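Ticket: Memham CC, 2000 season import, bowling totals wrong
Product: Hultura (scorebook import + averages)
Status: open, see last entry

We use cookies to keep you signed in and to see which help pages get read. By carrying on you agree to this. Manage settings.

Opening entry

Imported the whole 2000 book over the weekend break in May, all scanned pages, both innings. Batting looks fine. Bowling does not. Our opening bowler took 70 wickets that year, it's on the honors board and in the back of the book in the old scorer's handwriting. Hultura says 60. Economy rates also off for pretty much everybody who ever got taken off mid-over.

What I've tried:
– logged out and in
– recalculated season averages (twice)
– deleted the import for one match, did it again, same figures
– checked the printed league handbook, agrees with the book and not with Hultura

Need this right before the annual goes to the printer. Club is putting the bowling record on the cover.

Second entry, morning

Went through the match list. The missing wickets are not spread out. League games all add up. It's the Teixeira Cup games that are short, and the away game at Kirusum has the bowler down with no overs at all, just a blank row. The catches off his bowling are still there on the fielders' pages, so the dismissals got read in. Just not credited to him.

Also the page edges. Import preview has the right hand column sliced off on the Kirusum page, which is where the bowling analysis sits. So that may be a scan thing and not a sums thing. Rescanning tonight. 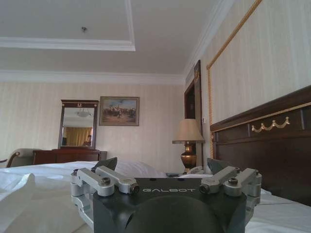 Rescans of the Kirusum and cup pages done, same phone, better light. The edge finder in the import wants one flat pale background and a dark enough page border, and it picks up any hard shadow as the side of the page. A white bed sheet pulled smooth is fine for this. What you don't want is anything like a crumpled white cloth, with all the ridges and shadows in it – leave something like that next to the book and the crop can jump to a fold and you lose the last column. Kirusum page now previews full width. Overs column is there. Reimported. Wickets still wrong, overs now showing, so that's half of it.

Overs are their own problem though. He bowled nine overs and four balls, written 9.4 in the book like everyone writes it. Economy comes out as if it was nine point four of an over. Four balls is two thirds of an over, not four tenths. It's small on one match but over a season it moves people up and down the table. Our second change bowler goes from third to fifth on economy and he WILL notice.

Maidens ok. Wides and no-balls look ok but the old book doesn't charge them to the bowler the same way so I'm not touching that.

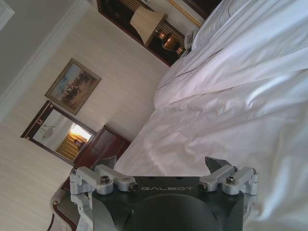

Milagros Ortuño replied that the overs problem is known on older imports and comes from the column type. If the column gets mapped as "number" the import treats the part after the point as a decimal. Map it as "overs and balls" and rerun. She also asked whether the cup games were set up as their own competition or dumped in with the league, and whether the player had more than one profile.

Checked. Overs column was on number. My fault or the default's fault, don't care. Changed it, reran league games first. Economy now matches my hand sums for every bowler I tried. Good.

Cup games were their own competition, yes. Set to 60 overs a side, which is right, that was the format.

Profiles – here we go. There are two of him. One with the full first name, one with initials only. The cup scorer wrote initials. League scorer wrote the name. Hultura made a new player when it hit the first cup game and put ten wickets on it. Would have spotted this earlier but the initials one got filed under "guests" and guests are hidden from averages by defualt.

So the missing wickets are found. Not merged yet. There's a warning on the merge screen about career records and I don't want to press it without somebody telling me what it does.

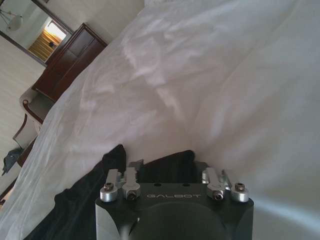

Does merging two player profiles change the scorecards that are already saved?

The scorecards keep the name as it was typed from the book, and only the link behind it moves to the surviving profile. Averages and career records get rebuilt from the links, so those will change. Pick the profile with the full name as the one to keep, since the other is removed from the player list.

OK. Took a backup first (Club > Data > Export everything). Merged. Kept full name profile.

Result:
– wickets for 2000: 70. Matches the board
– best bowling now the cup figures, as it should be
– economy correct
– catches off his bowling now show his name on the fielders' pages too

New problem. Career page says he debuted in the cup game. He didnt, he'd played league before that. Looks like the merge took the debut from the profile that got removed. Edited it by hand, saved, it went back after the next recalculation. Edited again, same.

Also the partnership record page timed out once while it was rebuilding. Came back after a few minutes. Mentioning it in case.
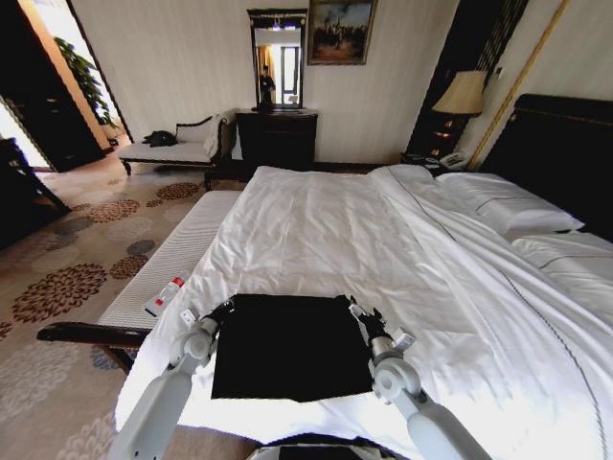 Deividas Grīnberga wrote back that the debut date is stored separately from the match links and gets locked the first time a profile appears in any competition. Unlock is under the player's page, Advanced, "first appearance", set it to automatic, then recalculate the club and not just the season. He said he'd seen the same at another club where guests were merged in, and that the guest list is worth a look before going any further in case other players got split the same way.

Did the unlock. Recalculated whole club. Debut is right and has stayed right after another recalc.

Guest list: went through it. The wicketkeeper is split too, initials again, same cup games. And a lad who played under a misspelt surname all year, the book has it spelled every possible way. Keeper merged, fine, stumpings went up. Misspelt lad I've left alone for now, need to ask his brother which way it goes before it's printed on anything.

Still to do:
– map overs column properly on the seasons either side, prob the same fault
– check Kirusum's scorebook for our away game, theirs may have the bowling analysis the way ours should
– somebody at Hultura please make initials prompt for a match instead of quietly making a new player
– annual proofs, bowling pages only, batting can go

Leaving open until the other seasons are rerun. Will update here, please dont auto-close.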